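Margus Ots
2022年9月28日

大家好。我答应过几位朋友，用中文写一写我们公司上下班交通的事情。中文不是我的母语，句子如果有一点硬，请多包涵。写得比较长，我分成很多条发。

先介绍背景。我在 Skena 上班，公司在 Lenton 工业区，离市中心比较远。我的职务是行政，但是从去年冬天开始，“员工怎么来上班”这件事也归我管。以前没有人专门管。

Lenton 原来是一片仓库。修路的时候只考虑了货车，没有考虑走路的人。公交车有一路，终点站在工业区的大门口，从大门走到我们楼下还有一段路，中间有两处没有人行道。

所以大部分同事开车。公司的停车场有120个车位，在册的员工是146人。因为有早班和晚班，理论上车位是够的。实际上换班的那半个小时总是不够，早班的人还没有走，晚班的人已经到了。

每天下午换班的时候，停车场里的情况我不想多形容。有人停在草地上，有人停在消防通道上，有人坐在车里等别人出来。我收到的投诉，大半是关于这半个小时的。

老板最早的想法是再租一块地。隔壁有一块空地，业主愿意租，可是要自己铺路面，自己装灯。我拿到报价以后请他看，他看了很久，问我有没有别的办法。我说给我一点时间。

我第一步做的是问卷。问卷很短：你住在哪个区，几点出门，怎么来，如果不开车你愿意怎么来。最后一个问题我留了空白，让大家随便写。

空白的地方最有意思。我本来以为大家会写“公交车太慢”。写这个的人有，但是更多的人写的是“下班太晚，没有车回去”。他们不怕早上挤，他们怕晚上回不了家。

晚班下班的时候，最后一班公交车已经开走了。我自己是白班，这件事我在公司这么多年都不知道，我觉得很惭愧。

还有一位同事写：“我愿意骑车，但是到了公司没有地方洗澡。”另一位写：“我愿意和别人拼车，但是不愿意和我的主管拼车。”这两句话我后来都用到了。

我拿着问卷的结果去了市里的交通办公室。接待我的是 Kazlauskienė 女士。她负责和企业联系，市里每年评选“通勤友好单位”，也是她那里办的。

我不是为了评奖去的。我只是想问，公交车的最后一班能不能晚一点。她很直接地告诉我：一家公司来要求，不行。要有几家公司一起，并且要有人数，要有每个人下班的时间。

她给了我一张表格，让我回去找邻居。我当时有一点失望，现在想，她说的方法是对的。

Lenton 工业区里像我们这样的公司不少，可是互相不来往。我在那里工作了很久，隔壁的人我只认识门卫。为了这张表格，我一家一家地去敲门。

有的公司很客气，请我喝咖啡，然后说要请示总部，然后就没有消息了。有的公司以为我是来推销的。有一家的人事经理听完以后马上打开电脑，把排班表打印给我看，名字都用笔涂掉了。我很感谢她。

我学到一个词，中文叫“错峰”，就是错开高峰的意思。我觉得这个词很漂亮，只有两个字，我们的语言要用很长的一句话。

排班表放在一起看，问题就清楚了。几家公司的晚班下班时间差得很小，有的差5分钟，有的差一刻钟。如果大家愿意稍微动一动，一辆车就可以接所有的人。

动一动，听起来容易。我们公司内部讨论这5分钟，开了三次会。生产部说机器的交接不能变，工会说打卡的时间不能变，食堂说热菜的时间不能变。

最后变的是食堂。食堂的师傅说，他本来就提前准备好了，早一点打开门没有关系。我们开了三次会，没有一次请他参加。以后我会记得请他。
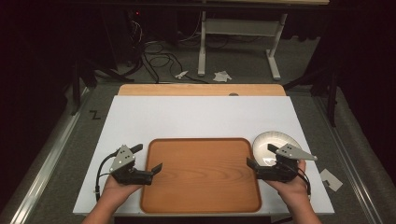
再说表格。我一共交了两次。第一次被退回来，原因是我写的是“员工人数”，而他们需要的是“晚班当天实际到岗的人数”。这两个数字差别很大，有人休假，有人生病，有人出差。Kazlauskienė 女士在电话里给我解释得很耐心。

第二次交上去以后，等了很长时间。等的时候我没有闲着，开始做拼车。

拼车我们用的是 Movinard，是一个手机软件。员工在里面填自己的路线和时间，它给你找顺路的人。公司按月付钱，员工不用付。

我先说优点：它很简单。我们有一位快要退休的同事，平时连短信都不喜欢发，他自己就装好了，也没有来问我。

缺点是它不懂得人。它只看路线，把一位同事和他的前妻配在一起了。两个人都在我们公司工作，住得很近。他们分别来找我，说法不一样，要求是一样的。后来我请软件公司加了一个“不希望同车”的选项，对方看不见。

这个选项也解决了主管的问题。有多少人选了自己的主管，我不知道，软件不给我看，我认为这样很好。

七月拼车正式开始。七月不是好时候，很多人休假，搭档今天在，明天不在。我应该等到九月。可是合同已经签了，我不想让公司白白付钱。

头两个星期用的人非常少。我每天早上站在停车场门口看，有点像一个卖不出去东西的小贩。同事们从车窗里跟我打招呼，车里都是一个人。

后来我们定了一条规则：两个人以上的车，可以停在离大门最近的10个车位。这些车位原来是给管理层的。

这件事是有风险的。我写邮件给老板以前，改了很多遍。他的回答只有一个字：“好。”第二天他自己把车停到了最远的一排，下着雨走过来的。他没有对任何人说什么，但是大家都看到了。

有一位经理不高兴，到现在也不太高兴。他说他的车很新，远的那一排有树，树上有鸟。我理解他，我给他买了一个车罩，他没有用。

从那以后，拼车的人慢慢多起来。我觉得近的车位比补贴更有用。补贴要到月底才看见，车位每天早上都看见。

说到补贴。我们也有补贴，叫“不开车奖励”：一个月里把停车卡交回来的人，公司给300元的交通券。可以买公交月票，也可以修自行车，也可以买雨衣。（为了方便大家看，我这里换算成人民币了。）

券不能换成现金，有人抱怨。会计说如果给现金，要算工资，要交税，手续很多。我问了两次，她回答了两次，第二次声音比较大。

有朋友私信问：交回停车卡的人，如果有一天必须开车怎么办？比如孩子发烧，比如要去医院。我们给每个人每个月几张临时的纸票，不问理由。开始的时候我设计了一个“理由”栏，后来删掉了。

还有朋友问：拼车的司机临时有事先走，乘客怎么回家？这个问题非常重要，我应该写在前面的。我们的办法是“保证回家”：遇到这种情况，公司付出租车费。员工只要把收据给我，当天就可以报销。

老板担心这一条会花很多钱。到现在为止，用的人很少。可是问卷里很多人说，没有这一条他们就不会参加。我想这和保险差不多，你付钱是为了晚上睡得好。

自行车的部分进展比较慢。淋浴间要改水管，房子是租来的，改水管要房东同意。房东住在国外，回信很慢，每一封信里都先问候我的家人。我现在已经很了解他的假期了。

我们先做了车棚，可以锁，有顶。位置我选错了。我选在大楼后面，觉得安静，结果那里风很大，下雨的时候雨是横着进来的。骑车的同事告诉我，他们更愿意锁在门口的栏杆上。明年春天要搬。

教训是：选位置以前，要请骑车的人一起去看。我自己不骑车，我站在那里，只觉得空气很好。

现在说最后一班公交车的结果。市里同意试行，末班车往后推了，还多了一个站，站在工业区里面，不是在大门口。试行期到明年春天，看人数再决定。

新的站现在只有一根牌子，没有椅子，也没有棚子。我问了棚子的事，Kazlauskienė 女士说那是另外一个部门，又给了我一张表格。

第一天晚上我也去坐了。不是工作要求，我就是想看一看。车上有我们的人，也有隔壁几家公司的人，大家都很安静，都很累。司机问我们是不是坐错车了，他以前从来没有在这个时间从里面接过人。

有一位做清洁的女士坐在我前面。她说以前下班以后，她的儿子开车来接她，接完以后儿子再回家睡觉，第二天还要很早上班。她不是我们公司的人，我的问卷里没有她。工业区里像她这样的人应该不少，我们的统计里看不见他们。

所以我现在想做一份新的问卷，给整个 Lenton，包括清洁、保安、送货的人。要用几种语言写。如果有朋友做过多种语言的问卷，请告诉我应该注意什么。

也请中文好的朋友告诉我，“通勤”和“上下班”有什么不同。我查了词典，词典说意思一样。可是我跟中国同事说“我的通勤很舒服”，她笑了。

有人问我们今年会不会报名评选。会的，材料已经在写了。老板喜欢奖牌，墙上也还有地方。材料要求写“创新之处”，这一栏我还空着，我们做的事情别的公司早就做过了。

给也在做这个工作的朋友几点具体的经验，不一定适合每个地方：

先问晚班的人。他们平时很少说话，开会的时候他们在睡觉。我后来把问卷放在晚班的休息室里，旁边放了一盒饼干，交回来的比电子邮件多得多。

排班表不要等别人做好了再去要，要跟着做排班的人坐一个下午。我坐了一个下午，才知道表上的时间是换好衣服以后的时间，走到车站还要再加几分钟。公交车的时刻如果按照表来定，大家正好都赶不上。

和软件公司签合同，请看清楚怎么取消。Movinard 的合同到期会自动延长，要提前一个月写信。我在日历上写了两次。

停车场的线要重新画。我们改了规则，可是旧的字还在地上，写着“管理层专用”。有几位新同事很老实，拼车来的，不敢停。油漆比我想的便宜，画线的人比我想的难约。

冬天的事情我还没有经验。天黑得早，从新站走到楼下的那段路，路灯有几盏不亮。我已经报修了。如果修不好，我打算在门卫那里放一些反光背心，谁都可以拿，不用登记。

今天先写到这里，明天早上我要去见画线的师傅，他终于有时间了。有问题请在下面留言，我写中文比较慢，但是每一条都会回答。

补充一条：有人问“不希望同车”的选项在哪里。打开 Movinard，点自己的头像，在“隐私”里面，要往下拉到最后。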